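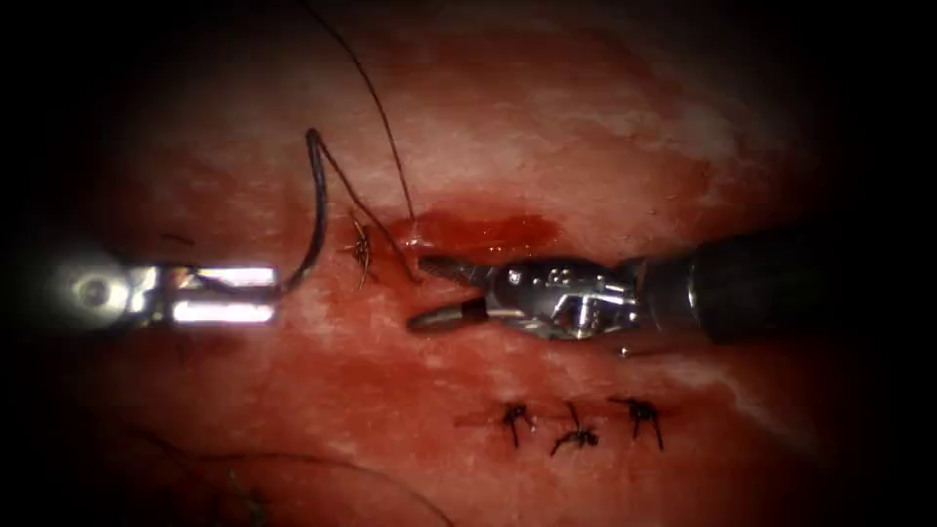

Vol. 8, No. 4, page 10

Print this article | E-mail this article

Closing a Small Cut: What We Learned About Thread, Needles and Patience
Student project report, Odorier School of Health Studies

When our group picked wound closure for the spring project, most of us had never sewn more than a button, and one of us had never even done that (she bought new shirts instead, and is not sorry). We had all seen stitches on somebody's knee or chin, of course, and we had a cheerful idea that it was simply sewing on a different kind of cloth. Eight weeks later we still think it has a lot in common with sewing, but we have a great deal more respect for the cloth.

The question we settled on, after a long and very friendly argument in the Tsolakis study room, was a plain one: for a short, straight cut, what does a beginner gain or lose by choosing a running stitch over separate single stitches? We worked by hand on Dakero practice pads with Clokine thread in two colors, and we read as much as we could in the evenings to find out what our pads could not teach us.

About the needle

We should start with the needle, as everything else follows from it. It is curved, and it is held toward the rear by a pair of flat jaws, which leaves most of the curve free to travel through the tissue. Our first instinct was to push it straight ahead like a sewing needle, and all that did was tear little slots in the pad. The trick is to go in with the point steep and then roll the wrist so the needle follows its own bend. Once we had that motion – and it took some of us most of April – the holes got smaller and the two sides began to meet where we wanted them.

The other hard lesson was grip. Held too close to the point, the needle doesn't reach the other side. Held at the very end, it twists. We ended up marking the spot on a cardboard drawing and taping it to the table, where it stayed for the rest of the project and collected a good many coffee rings.

Then there is the surface itself. A pad is dry and stays put. Real tissue shines, it shifts in color from pale streaks to deep red within a very short distance, and a patch of blood beside a stitch can be as bright as anything else in view. Dark thread against dark red is quite a lot to ask of your eyes. We tried dimming our desk lamp and working over a maroon dish towel, just to get a taste of it, and our stitches got noticeably worse!

Running or single?

The running stitch uses one thread that crosses back and forth over the cut like the rungs of a ladder. It is quick to lay down once you are moving, and it looks wonderful when it goes well. The tension is shared along the whole length, so if you pull one rung too hard the neighbors feel it, and on our pads the cut would pucker up like the top of a drawstring bag. All of us liked it best and all of us spoiled several.

Single stitches are slower, with a fresh knot and a fresh trim each time. They are also forgiving. A bad one can come out and the rest don't mind. The cross-shaped stitch was a late addition to our list, and we grew fond of it: two passes that make an X over a short cut, with a tail left at the knot. For a cut too small to need a whole ladder it seemed a sensible answer, though we only had time for 10 good tries at it and would not want to lean on those very hard.

Color helped us more than we expected. Green thread was far easier to follow than the dark kind, and when several closures sit near each other, with loose ends lying about, it is a relief to know at a glance which strand belongs to which.

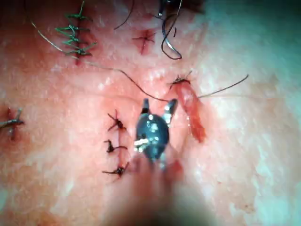
Another group, reading our draft, told us we had been too hard on the running stitch, and that most of our puckering came from hurrying the last pull; they would have every beginner learn the ladder first and worry about knots afterward. We talked it over and have to admit they may be right about the hurrying. We still knot first, out of stubbornness.

What we would change

We would set aside more time for knots, which ate up whole afternoons and got hardly any space in our plan. We would cut the thread shorter, too. A long tail seems thrifty and then spends its life wrapping itself around everything within reach. And we would draw each cut with a ruler before starting, as ours wandered, and it was never quite fair to compare a stitch on a straight line with one on a bend.

The practice pads have gone back to the supply shelf, minus the four we wore out completely.

2,744 shares | 8 comments

Contact the Odorier student projects desk | © Odorier School of Health Studies | Back to top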